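Chiriac publishes fixed prices for staircase refurbishment in Istley

For release: Thursday

Home renovation firm Chiriac has published a fixed price list for refurbishing indoor staircases in Istley and the surrounding villages. The list takes effect in October and replaces the free estimates the firm has given until now.

Under the new list, a straight flight with a handrail on one side costs £899. The price covers sanding the treads and risers, repairing loose or creaking steps, refixing the existing handrail and applying 2 coats of paint or varnish. A flight with a turn or a half landing, including new spindles and newel caps, costs £1,960. Both prices include VAT, dust sheets and the removal of waste.

Customers who want to keep the stairs carpeted can have the old carpet lifted and the same carpet relaid at no extra charge, provided it is in one piece. New carpet is not included. Chiriac does not sell carpet and will fit around a customer's own carpet supplier where dates allow.

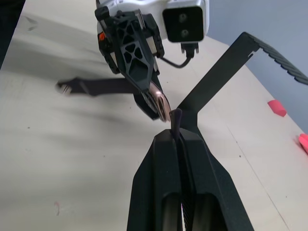
Sabina Haque said the estimates she had been given for her own stairs were so far apart that she could not tell what was in them. One left out the spindles and another added the waste removal at the end, she said, and she would have settled for a higher price if it had been the same one on the final bill.

The fixed prices were set after the firm went back through 400 past staircase jobs and compared the estimate with the invoice in each case. The largest differences came from spindles that had to be replaced after work started, and from old paint that needed stripping. Spindles are now part of the higher price. Paint stripping is quoted separately at the first visit, in writing, and is not added later.

Asger Vestergaard, managing director of Chiriac, said: "People ring us and ask what a staircase costs, and we used to tell them it depends. It does depend, but on fewer things than we made out. If the stairs are sound and the handrail is staying, we know what the job takes and we can say so on the phone."

The firm will carry out a survey before any booking is confirmed. The surveyor checks the strings, the underside of the flight where it can be reached, and the fixing of the newel posts. If the structure needs repair, the customer is told before paying anything – the fixed price does not apply until that repair has been agreed.
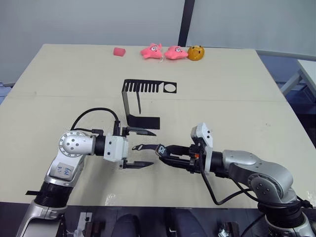
A cream-coloured tabletop, with a faint seam across it.

Timber for new handrails and spindles will come from Gostinus, which has supplied Chiriac with joinery for several years. Customers can choose from pine, oak and ash. The listed prices are for pine, and the difference for the other two is shown on the same page of the list. Turned spindles to match an existing pattern can be ordered, but these take longer and are priced per piece.

Most straight flights can be used each evening while the work is going on. Treads are painted alternately, so that a household can still get upstairs, and the second half is done once the first has dried. Customers with small children or limited mobility are advised to raise this at the survey.
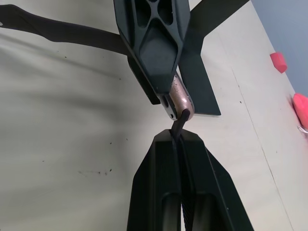

Stair lighting is offered as an add-on under the name Zirudo, with low-level lamps set into the wall side of the flight. It is not part of either fixed price. Wiring is done by a registered electrician before any sanding begins, and the route is drawn on the survey sheet. A thin black cable can be bent sharply enough to hook over the end of a copper-coloured fitting, as pictured, but on the stairs Chiriac asks for wide, gentle turns behind the string and enough slack to take a lamp out for cleaning.

Afroza Talukder, who manages bookings at the firm, said: "We would like people to send us a photo of the stairs and a note of whether there is a turn in them. That is usually enough to say which price applies. The survey settles the rest."

Bookings are open now for work starting in October. Stone and metal staircases are excluded, as are stairs shared between flats.

Notes to editors

Chiriac carries out interior renovation and joinery repairs in Istley. The full price list is available from the firm's office and by post on request.

Media contact: Gilmar Lins, Chiriac press office, Istley.

ENDS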